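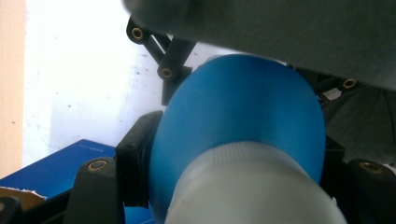 A blue plastic cone and a pale white cylinder, as seen by a camera on a hand-held gripper.

How Do You Teach a Robot to Pick Things Up?

You have probably picked up a hundred things today without giving any of them a thought. A toothbrush. A sock. The other sock, eventually. Your hand knew what to do, and you were free to think about breakfast.

A robot gets no such break. Put a cup in front of a robot that has never been taught about cups and it will do one of two things: nothing, or something you will have to sweep up.

So how does it learn? Mostly by being shown, over and over, by people with a great deal of patience.

Why not just tell it?

Try a small experiment. Ask a friend to follow your instructions for putting a cap on a bottle, doing exactly what you say and nothing else. "Pick up the cap." With which hand? "Your right hand." How hard should they squeeze? How high do they lift? Which way is up? What if the cap is already upside down?

After a few minutes you will have a long list of rules and possibly one fewer friend. Now imagine writing that list for every cap, every bottle and every table in the world. Engineers used to do something like this for robots in factories, and it works well if every part arrives in the same place every time. Kitchens and bedrooms are not known for this.

The other way is to let the robot learn from examples. An example is a recording of somebody doing the job. Show a computer enough of them and it starts to find the pattern by itself: when things look like this, the fingers should move like that. A computer program that does this is called a learning system.

A hand on a stick, more or less

Look back at the top of the page. The black parts belong to a gripper, which is a simple sort of hand. There are two fingers, one on each side, and the little gold-colored rings are brass inserts. A screw can go into an insert like that without chewing up the plastic.

You might expect a robot to be on the other end. With a hand-held gripper, it's a person. The person holds the tool and does the job with it, while the camera records what the gripper "sees." Later, a robot with the same kind of gripper can learn from those recordings. The fingers match, so the lessons fit.

The gripper's view takes some getting used to. Its own fingers are always in the way, like your nose, if your nose were much bigger and came in two halves. Things close to the camera go blurry. Objects get cut off at the edges. In our picture there is a big gray shape at the top that is too blurry to name, and it covers part of the cone. The robot has to make do with views like this, so it might as well practice on them.

What happens in a recording session

At Dultier, a small workshop that collects examples for robots, a job on the list might be as short as "put this inside that." One recording of one try is called an episode. Most episodes are over quickly, and then the thing you put inside that has to come back out, so you can do it again.

A beginner's morning there is 38 episodes of the same job. Then comes a snack. Then comes the same job, but the objects have been moved a bit to the left.

Moving things is important. If the bottle stands in the same spot every time, the learning system may decide that the spot is what matters, and reach for it proudly when the bottle is somewhere else. So the collectors change the position, the light, the table and the objects. They leave ordinary clutter lying around too, boxes with torn corners and all. It is one of the few jobs where tidying up can make your work worse.

The set of examples the workshop calls Brostow has 2698 episodes in it. You could think of it as a photo album of somebody's vacation, if they had gone on vacation to a tabletop.

Do mistakes count?

Sometimes. If the gripper drops something and the person picks it up again, that can be a useful lesson in what to do after a drop. If the person sneezes and knocks everything onto the floor, the episode usually gets thrown out. Somebody has to watch the recordings and decide which is which.

Try it yourself

You need two wooden spoons, a paper cup and a table.

Hold one spoon in each hand. These are your gripper fingers now, and your real ones are off duty. Pick up the cup and set it down 4 times in four different places. Now close one eye and do it again.

Was it harder? What did you look at just before you squeezed? Whatever your answer is, a robot has to learn that too, and it can't ask you.

Words to know

Gripper: the part of a robot that holds things. Also a tool that people can hold.
Episode: one recording of one try at a job.
Learning system: a computer program that finds patterns in examples.
Insert: a small metal piece set into plastic to hold a screw.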